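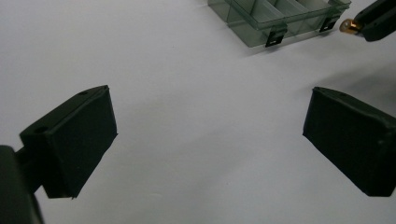 Plaltent Library Opens a Paper Room, and the Tables Are Already Full

June 6, 2024

The Plaltent public library has turned its old periodicals room into a workspace for paper crafts, and on opening day there was a line down the stairs before the doors were unlocked.

The Paper Room, as the sign on the door calls it, has 43 seats, long tables under the north windows and a wall of flat drawers stocked with paper in more weights than most of us knew existed. There is tracing paper, cotton rag, newsprint by the roll and a deep drawer of offcuts that anyone can take home for free. The offcuts were the first thing to run low.

It is a wonderful use of a space that had been sitting half asleep. Since the library moved most of its magazines online, the room had held little more than a photocopier and a few racks of back issues. Work on the new layout began in April, and the old oak floor, hidden under carpet for years, has been sanded and left bare. It looks terrific.

Stollska, the bookbinding workshop on Canal Street, is lending the room two sewing frames and a nipping press through the end of the year. Its binders will also lead the Saturday morning classes, starting with a simple pamphlet stitch and moving on to hardcover notebooks by late summer. All 68 places in the first round of classes were taken before lunch – a second round will be added if the workshop can spare the people.

Much of the paper comes from Dulard, the stationery maker, which has given the library its end-of-run sheets. Some are slightly off in color and some were trimmed a hair too short to sell, but they fold beautifully and take ink well. The library will buy the heavier stock itself out of its regular supplies budget.

Children have a corner of their own, with low tables and round-tipped scissors. On opening afternoon it was given over to paper boats, and a fleet of them ended up on the windowsill, where the staff say they can stay as long as they like. Anyone under 10 needs to come with an adult.

There's plenty for people who would sooner look than cut. A set of glass cases by the entrance holds the Magalhães collection, 100 folded-paper birds and animals left to the library years ago and kept in storage ever since. The heron in the second case, all legs and neck, is worth the trip by itself, and the smallest of the beetles would fit on a fingernail. Labels give the fold names but no dates, as the records that came with the collection are incomplete. The library would love to hear from anyone who knows more.

Using the room is free with a library card. Visitors without one can buy a day pass for $5 at the front desk. The Paper Room is open during regular library hours except Sundays, when it closes early for cleaning. Bring your own glue if you have a favorite – the library supplies only white paste.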